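02/08/2026, sourdough bench, starter log

Pomlow rye starter, second week back from the dead. Fed it at the usual time with the usual flour and it did the usual thing, climbing to the tape mark and then sulking. Smell is better. Last week it was nail polish remover, now it's closer to an apple someone forgot in a gym bag. I'm calling that progress and so is Uwe, who has a cold and can't smell anything.

Flour: switched from the Görtz whole rye to the Brovance medium rye, because the Görtz sack ran out and I had written "order more" on a sticky note and then stuck the note inside the sack. Brovance drinks less water. At the old ratio I got something you could have hung wallpaper with. Pulled the water back to 358 g against 500 g of flour for the test loaf and it held a shape, more or less. The shape was a hat.

Proofing is still the weak spot. The back room drops overnight and the dough stops caring. Anneliese wants to use the microwave as a proofing box, switched off, door closed, with a mug of hot water next to the bowl. I was snooty about this for most of January and have run out of reasons. 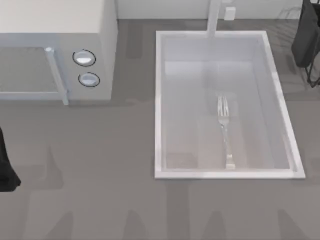
Tried it with two bowls of the same dough, one boxed up with the mug, one left on the shelf under a towel as before. Boxed dough was ready to shape after 4 hours. Shelf dough was at that point a cold lump with opinions. Gave it another 2 hours and it got there, but the crumb was tight and the bottom tasted like a wet envelope. Anneliese was very gracious about being right and mentioned it only during lunch, and after lunch.

Notes for whoever does the next one:
Change the mug water halfway, it goes tepid.
Tape over the knobs. Uwe wanted soup. We lost a bowl this way.
Don't use the Monalik lids, they seal too well and one of them let go with a bang.

Scoring: blade is dull and I keep dragging the skin. New blades are in the drawer with the batteries. Put them there myself, apparently, in a system I no longer understand.

Still open: salt. Anneliese thinks the last three loaves were flat, I think they were fine, Uwe can't taste anything either. Keep salt where it is until he recovers and can break the tie.

Starter fed and back on the shelf. Jar label says "DO NOT WASH" again, larger this time.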